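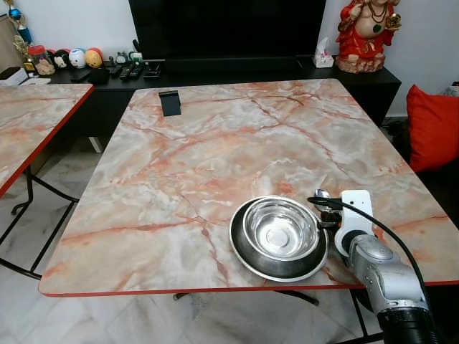 Issue 387, page 2

Plendeta Library Opens Its Summer Seed Room

PLENDETA, July 28, 2018 – The Plendeta Library opened its new seed room this morning, and neighbors were lined up down the front steps before the doors were unlocked! Anyone with a library card can now take home vegetable, herb and flower seeds for free, grow them, and bring back a little of what they save in the fall.

The room starts out with 2155 packets, most of them given by gardeners in Lenness and along the Noltard Road. There are pole beans, a pale yellow tomato that does well in our short season, and a dill that one Lenness family has kept going for three generations.

"I've wanted this since my first week at the desk," said Arash Bagheri, the librarian who runs the project. "People kept bringing me seeds in old envelopes – I was running out of drawers."

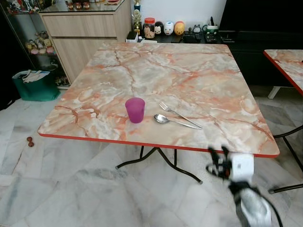 Do I have to return seeds if my plants fail?
There is no penalty, and you are welcome to try again next year.

The Heydari Fund paid for the cabinets and for 300 printed growing guides, which cover planting dates, watering and how to dry seeds properly. Fall crops are the ones to pick up right now, 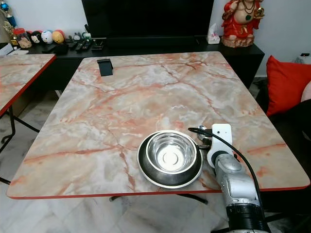 especially kale, turnips and the hardy spinach, all of which can still go in the ground before the weather turns. The seed room is open whenever the library is, and Bagheri will be there on weekday afternoons to help first-time growers choose.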